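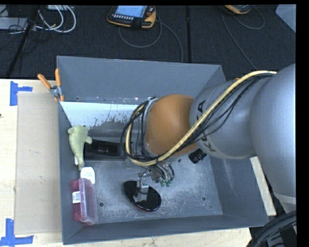

The Ilik Song Collection: book and recordings
Catalogue number 2933
Published by Sestico

If you teach folk song, sing in a village choir, or simply have a shelf at home that is slowly filling up with tune books, we think you will get on very well with the Ilik. It is a collection of 57 traditional songs from farming and river communities, printed in one sturdy volume and sold together with the recordings it was made from, so that you can hear each song in the voice of the person who sang it as well as read it off the page.

We have wanted to publish something like it for years. Most of our older songbooks give you a tidy melody line and two or three verses, and they are lovely to use, but people kept writing to ask how the songs really sounded (where the singer took a breath, whether that odd note in the second line was meant or was a printing error, what the words were before somebody smoothed them out). The Ilik is our rather long answer to all those letters. The odd notes are in there, and they are meant!

About the songs

There are harvest songs, lullabies, leaving songs, a good handful of wedding pieces and some very cheerful rudeness about neighbours. The leaving songs make up the longest section, and they are the ones our own readers came back to most often, songs for a son going off to the mills or a family packing up for the coast. Each has a short introduction telling you where it was collected, what the singer said about it, and any other versions we know of.

Seventeen of the songs come from Hungarian-speaking households. These are gathered in a section of their own, called Magyar, with the original words, a line-by-line English version that sticks closely to the sense, and a second English version that can be sung. Do try the originals if you can. The pronunciation notes at the back are written for people who have never looked at a word of Hungarian before, and most choirs find their feet in an evening or so.

About the recordings

You can have the recordings in either of two ways. The download comes as ordinary audio files, one to a song, and will play on more or less anything. The other way is on the Proton, our little pocket player, which arrives with the whole collection already loaded and has large buttons, a headphone socket and a built-in speaker. We brought it in for schools and care homes where the internet can't be relied upon, and it has since become a great favourite with people who just don't want to fiddle with a phone in the middle of a rehearsal.

The songs have been cleaned up only lightly. You will hear kettles, clocks, a dog in two places and a fair bit of laughing. Spoken passages before and after the songs have been kept wherever the singers were happy for us to keep them, and they are written out in full in the book.

What you receive

Ilik songbook, hardback, sewn binding, opens flat on a music stand
Complete recordings, as a download or on the Proton player
Pronunciation notes for the Magyar section
Folded map of the places where the songs were collected
100 plain lyric sheets for handing out to groups

The Proton also comes with a charging lead and a cloth bag. Headphones are not included. If you are buying for a classroom, the splitter lead listed under Accessories lets two people listen together.

Singing and copying

The lyric sheets may be photocopied as often as you like for your own choir, class or singing circle. You are also welcome to perform any of the songs in public, and all we ask is that the singer and the place are named in your programme in the way they appear in the book. For broadcast, film or a recording of your own, please write to us first. We nearly always say yes, but the families of the singers have a say in it too, and that can take a few weeks.

Availability

The first printing is 3000 copies. Orders placed by the beginning of December will be sent in time for the holidays within the UK, and we will do our best with parcels going further afield. Libraries may order on account in the usual way, quoting the catalogue number at the top of the page.

Books damaged in the post will be replaced without any fuss, and you needn't send the old one back. A Proton that stops working should be returned to Sestico in its bag, with a note of what it was doing at the time.

Also from Sestico

Ilik Companion: guitar and fiddle parts for the leaving songs
Magyar section as a separate choir booklet, words and melody only
Proton player, empty, for your own recordings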